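Kitchenware and Play Food Assistant (part-time, casual)
Starnach Household Library
Posted June 21, 2018

Starnach lends kitchen equipment and children's play sets to households, playgroups and family day care providers. Members borrow what they need for up to a month and bring it back to our counter. We hold more than 3000 items, and most of them go out several times a year.

We are looking for a casual assistant to work in the sorting room. The job is 16 hours a week, spread over four shifts, with some extra hours available in February when the playgroups start back after the summer break. The position reports to Simone Bezerra, who manages the collection.

About the work

Everything that comes back to us goes through the sorting room before it is lent again. Pots, pans and lids are checked, matched and put back on the shelf as complete sets. Play food is sorted by type and returned to its tub. A lot of our members borrow a real saucepan and a set of toy vegetables in the same loan, so the two kinds of stock often end up on the table together and the assistant needs to be comfortable with both.

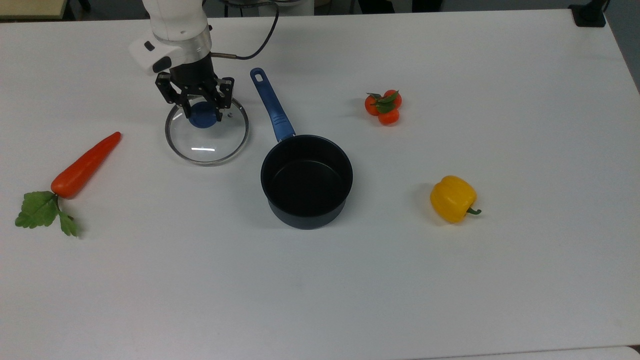

Saucepan, glass lid and toy carrot on the sorting table

Your main tasks will be:

Checking returned cookware against the loan slip and noting anything missing.
Matching lids to pans. Many of our glass lids look alike and differ only slightly in diameter, so each one has to be tried on its pan.
Checking that lid knobs and pan handles are tight, and tightening them with a screwdriver if they are not.
Looking over nonstick surfaces for scratches. Scratched pans are set aside for Simone and do not go back on the shelf.
Washing, drying and sorting play food, including fruit and vegetables with leaves or stems attached.
Packing complete sets into crates and labelling them for pick-up.
Keeping the catalogue up to date on the computer. We use a program called Winent and will train you in it.
Wiping down tables and sweeping the sorting room at the end of each shift.

You will not be serving at the counter as a regular part of the job, although we may ask you to cover a lunch break now and then.

Play food takes more time than people expect. Leafy tops trap crumbs and dried playdough, and they need a soft brush and a proper rinse. Pieces with split seams are taken out of the tub. Our play food rules are written up on the wall next to the sink, and Phúc Võ, who has worked in the room for five years, will go through them with you in your first week.

Cookware is simpler but heavier. Some crates weigh up to 16 kilograms when packed. We have a trolley and expect staff to use it.

What we need from you

You should be able to stand for most of a shift, lift and carry safely, and work neatly without someone checking each step. You need enough English to read loan slips and write short notes on the condition of an item. A current Working with Children Check is required before you start – we can help with the application if you do not have one.

Experience in a commercial kitchen, an op shop, a toy library or a childcare centre would be useful. It is not essential.

Pay and conditions

The rate is $27 an hour plus superannuation. Shifts are mornings, starting at 8.30 and finishing at 12.30. There is parking behind the building and the bus stops outside the front door. We supply aprons and gloves. Closed shoes are a must. Staff can borrow from the collection free of charge, on the same terms as members.

The first three months are a probation period. After that we will sit down with you and talk about whether the hours suit both sides.

How to apply

Send a résumé of no more than two pages and a short letter telling us which shifts you could work. Please include the names of two referees. Applications can be handed in at the counter in an envelope marked for Hajar Slaoui, or sent through the contact form on our website.

Shortlisted applicants will be invited for a short interview and a half-hour paid trial in the sorting room, where you will be asked to check and pack one cookware set and one tub of play food. Please tell us when you apply if you need any adjustments for the trial.

Questions about the role can be put to Simone at the counter on any morning we are open.

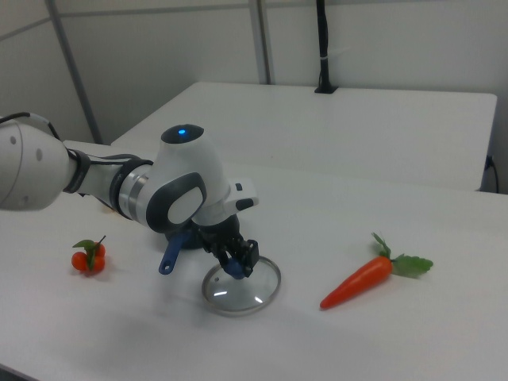
We will contact all applicants, including those who are not shortlisted. Applications stay on file for six months in case more shifts come up, so let us know in your letter if you would prefer that we did not keep yours.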